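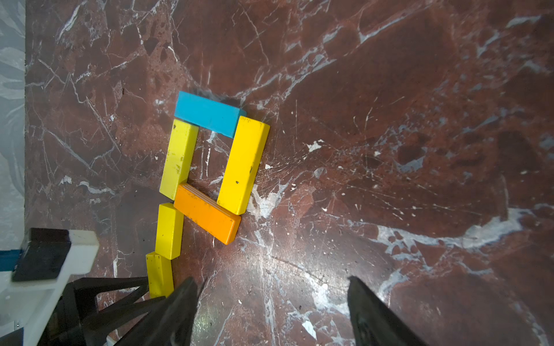
Wooden blocks laid out on a veined marble top, with the gripper fingers at the near side.

Workshop Tips: Software Settings for Block Handling

Polished stone reflects light unevenly. Fix the exposure of the wrist camera before calibrating the block detector, and mask any glare spot that remains. Store the mask under the name of the table.

Collect at least 100 views of each block color. Blue and orange separate easily; shades of yellow require a wider hue range. 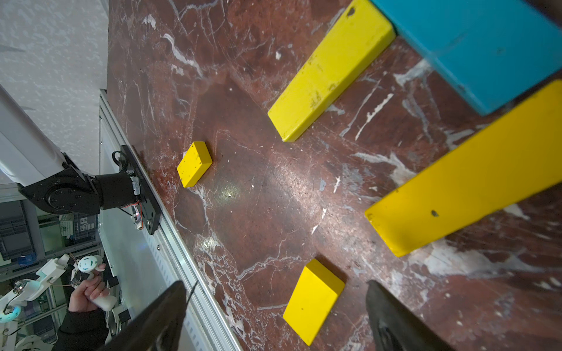 Set the planner timeout to 800 milliseconds in Stotach and lower the approach speed whenever two blocks lie close together. Operators using handheld controllers should confirm that the replay log is open before the first grasp. Logs over 500 megabytes should be moved to the Brundholm server by 6 p.m.

Kevholm Workshop Office, revised October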